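Seized cargo should have a deadline

12/6/22

Port authorities treat the arrest of a ship as the end of a case. In storage terms it is the start of one. The cargo has to be unloaded, listed, sealed and kept somewhere, and the body that ordered the seizure is seldom the body that pays for the shed.

The Grundusus is a fair test. She was detained at Wondcombe in July with 134 crates on board that did not match her manifest. The crates held radio parts listed as farm equipment. They went into a bonded warehouse run by Clillden, at a day rate of 300 per bay, and they are still there. The court has not ruled on ownership. The owner, El Idrissi, has not filed a claim and has not given one up.
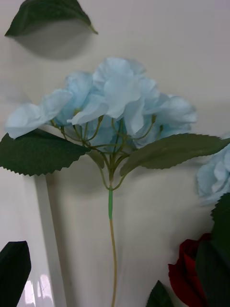 Shirley Carrier wrote to me after my last column that a deadline would reward the state for sitting still: the port holds the goods, the clock runs out, and the port keeps the proceeds. She would leave the matter with the judge, however long it takes.

The objection is sound as far as it goes. It can be met in the drafting. Proceeds of a sale should be paid into a court account and held there until title is decided. The port would recover its storage costs at a fixed rate and nothing more. If the owner wins, the owner receives the balance with interest. The state gains nothing by delay under that rule, and the cargo stops losing value in a shed.

Military goods need separate treatment. They should not be sold on the open market at any price. A qualified inspector should sort the cargo within 10 days of unloading, and anything on the control list should go to the defense ministry under seal, with a copy of the inventory sent to the flag state.
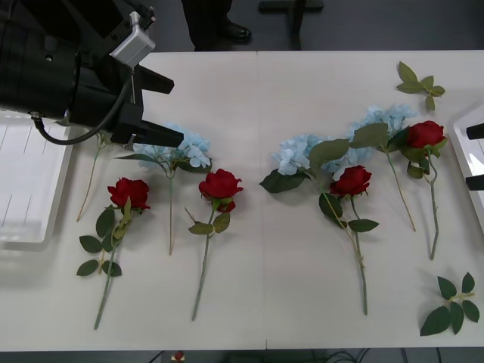 For everything else I would set the limit at 50 days from the date of the inventory. An owner who needs longer could apply once for an extension, in writing, with a deposit against storage. Perishable goods would follow the shorter rule that most ports already apply.

The crew is a different question and should be kept apart from the cargo. At present the two are often tied together, so that sailors wait on board until the goods are dealt with. A sworn statement and a bail bond would serve the court as well in most cases. The current port code permits both, and Wondcombe has used neither.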